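Can a Robot Load Your Dishwasher Yet? How to Try It With One Cup and One Plate
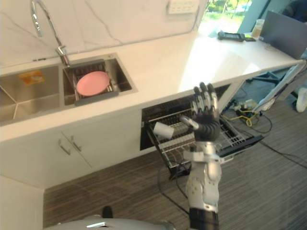 Filed under: Home Robots / Kitchen Chores

I get one question more than any other from people who know I mess with robots for a living, and it's some version of "so when can it do my dishes?" My answer used to be a shrug. Now it's "kind of, slowly, bring a chair." I've spent a good chunk of this year working through dishwasher tasks with an arm and a multi-fingered hand, and I figured it was time to write down how I set up a test, so you can run your own and see where your machine falls over (figuratively, I hope!).

I'm assuming you already have an arm that moves when you tell it to and some kind of hand on the end. I run mine with Plendeo for motion planning and I log everything in Mativero, but none of the steps depend on either one. Use what you've got.

Pick one item. One!

Everybody wants to start with a sink full of dinner plates. Please don't. Start with a single cup. A plain white cylindrical one like the one lying on its side in my rack is a great first object: no handle to worry about, and the sides are the same all the way around, so it doesn't matter much which way it's turned when the fingers close.

A plate is a totally different animal. It lies flat, the edge is thin, and there's almost nothing to get a finger under. My pink one sitting in the dish rack in the sink is the second object in my test, and I don't let myself touch it until the cup is going well. When I ignored that rule back in August I lost a whole evening to it.

Set up the kitchen

Open the dishwasher door all the way and pull the rack partly out. I know all the way out sounds easier. On my machine the rack gets wobbly at full stretch, and if the hand bumps a tine the whole thing rolls and your cup isn't where the camera thought it was. Partway out still gives the hand room to come in from above.

Then look at your light. My counter gets strong sun on the right side, and bright white countertop plus white cup plus white cabinets makes for a very unhappy depth camera. I ended up doing most of my runs with the sun off the rack. If you can't move the sun (still working on that), pull a blind.

Cables are the other thing. You can see I've got them on the floor by the power strip, and there's a black one running under the rack too. Before every session I walk the path of the arm with my own hand and check that nothing will catch. It takes a minute and I still skip it sometimes and regret it every time.

Keep your controller and your laptop up on the counter and within reach. You want the stop button under your thumb for the first runs, and you don't want to be bending down for it.

Teach the grab

1. Park the hand in front of the open dishwasher, fingers pointing up and a little apart, thumb turned in. I call this the "hello" pose and every run starts from it. If you start from a different place each time you'll never know whether a miss came from the grab or from the start.

2. Bring the hand over the cup and stop a few inches short. Check it by eye. Is the thumb on one side and are the fingers on the other? If not, fix the wrist angle now.

3. Close slowly, fingers first and thumb last. My hand closes thumb first by default and it pushed the cup down between the tines over and over before I figured out what was happening.

4. Lift straight up. Resist the urge to lift and swing in one smooth move, because the tines will grab the rim.

5. Set the cup down on the counter, open the hand, go back to the hello pose.

That's unloading. Loading is the same list backward, and it's harder, because now the cup has to land between two rows of wire instead of on a nice flat surface. Do unloading first.

Keep score

I did 300 cup grabs before I let myself have an opinion. Out of those, 259 ended with the cup standing on the counter. That sounds pretty good until you picture a person who fumbles that many cups! Then I did 100 tries with the plate, and 8 of them worked. Eight. I went and had a snack.

Write down how each miss happened, too. "Missed" tells you nothing a week later. I use four words: short, slipped, snagged, bumped. Most of my cup misses were snags, and that pointed me right at the lift, so I slowed down the first couple of inches and things got better.

My friend Nadine Nimri, who builds grippers over at Garrido, thinks I'm being stubborn about the plate and should just use a suction cup. She's probably right about the plate. But a suction cup won't pick up a fork or wring out a sponge, and I'd like one hand that does the whole sink someday.

So, can it do the chore?

It can do a piece of it. Taking a cup out of a rack, with me standing by, yes. A mixed load with bowls nested in bowls and a spatula lying across the top, no, and I wouldn't leave the room with it running. Nothing I've tried knows that the mug at the back is still dirty or that the good knife doesn't go in there in the first place.

If you try this at home, start with a cup you don't love. I'm putting the plate runs on hold while I swap the fingertips for some grippier Veltoteo pads, and I'll add those numbers to this page when I have them.

Last updated 23rd November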